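Plenholm Grippers — Build Gallery

Welcome to the gallery page of our gripper build. My name is Manuela Melis and I build things in the shared workshop at Dotside, mostly in the evenings. This page collects the notes and the work of two people, me and Carmela De Luca, on one pair of hand-held grippers which we call Plenholm. The name comes from a street where I lived as a student. It has no meaning for the machine.

The grippers are the kind that a person carries, one in every hand. You close the fingers on a thing, you move the thing, and the tracking software learns where the fingers were. Later we would like to put the same fingers on a small arm, which is still in pieces in Carmela's kitchen. I am asked often why we did not start with the arm. The fingers were the part we could finish with the tools we have, so we started with them.

I write the lines in the order of the work, more or less. If you came from the Prarov forum, you have read some of this before, and you can go directly to the part about the hinge.

Fingers

The fingers have a teardrop shape. We made the first ones straight, like two rulers, and they were good for boxes and bad for everything else. A straight finger touches a round thing in one line only and then the thing turns. The teardrop has a wide part for soft objects and a narrow end for small ones. We printed them in black because black was the spool with enough material on it.

Version 4 is the one we use now. Version 2 was also nice, but the layers went along the wrong direction and one finger broke when I dropped it on the stairs. Please print them lying on the side. The print takes longer and you must clean the supports with a knife, but the finger survives.

Markers

On the base of each gripper sits a square marker in black and white. The right one has also a smaller marker on the side face. We added it after many evenings where the tracking was lost every time I turned my wrist. With the second marker the position stays much more quiet.

Ada Mazza printed the markers for us at her office, on matte paper. The glossy paper reflected the ceiling lamp and the software saw nothing. Glue them flat. An air bubble under the corner is enough to make the angle wrong, and then you look for the mistake in the code for a long time. I did this.

The table test

For small parts we use the round table. Its top is light and the black fingers are easy to see against it. Carmela wanted to test with wooden cubes only, as in the papers. I prefer hardware, because a thing with a flat side and a thin side asks more from the fingers. So we agreed on both, and the cubes wait in their bag.

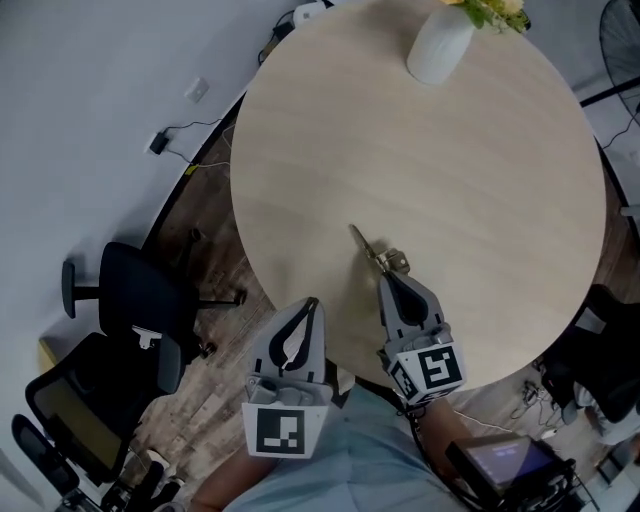 Right gripper at the brass-colored hinge, fingers pressed close to it. Left gripper slightly open.

A hinge of this size is not easy. It lies low on the table and the fingers must come at an angle, almost touching the wood, with the narrow ends first. If you come from straight above, the tips push it away from you. My method now is to put one finger down beside the part, stop, and only then close. It looks slow when you watch it, but I lose fewer parts.

In the beginning we had also a problem with the force. The spring was too strong and the small pieces jumped out, one time as far as the neighbor's workbench. We changed to a softer spring, and I filed the inside of the tips a little so that they meet on a surface and not on a point. The screws are ordinary Phillips ones, so you can open the base without any special tool. Do not tighten them with force. The printed holes are soft and after a few times they hold nothing.

Screen and cables

There is a small screen near the right gripper. I like to look at it between two attempts — never during one, because then my hand follows my eyes and the grip goes wrong. A better place for it would be higher, on a stand, and this is on the list.

The cables are the ugly part of the build. I bought them too long, with the idea that long is safe, and now they lie in coils next to the work. Shorter ones are ordered. For the moment we put a loop of soft tape where the cable leaves the gripper, so that the weight does not pull on the connector. If you build a pair, do this from the first day. We repaired the same connector 2 times before we learned it.

Logging

Every attempt becomes one line in a text file, with the name of the part and the word "held" or "lost". The file has 3064 lines today. Saskia Merrick wrote the small script which reads it and draws the curve. The curve goes up, then down in the week of the new spring, then up again. Part number 12 in our list, a thin washer, is still almost always lost. I have no solution for it. A thin rubber layer on the tips helps a little, but it becomes dirty fast and then it is worse than the plain plastic.

What comes next

In August we want to mount one pair of fingers on the arm, if the arm is complete by then. Before this I must draw a new base, because the present one is made for a hand and has the handle in the wrong place. Kristine Talavera offered to check the drawing, and I am very thankful for it.

The finger files are free for everybody who comes to Dotside with a memory stick. If you make your own pair, please write me which spring you took.

Page last changed: 28/05/2026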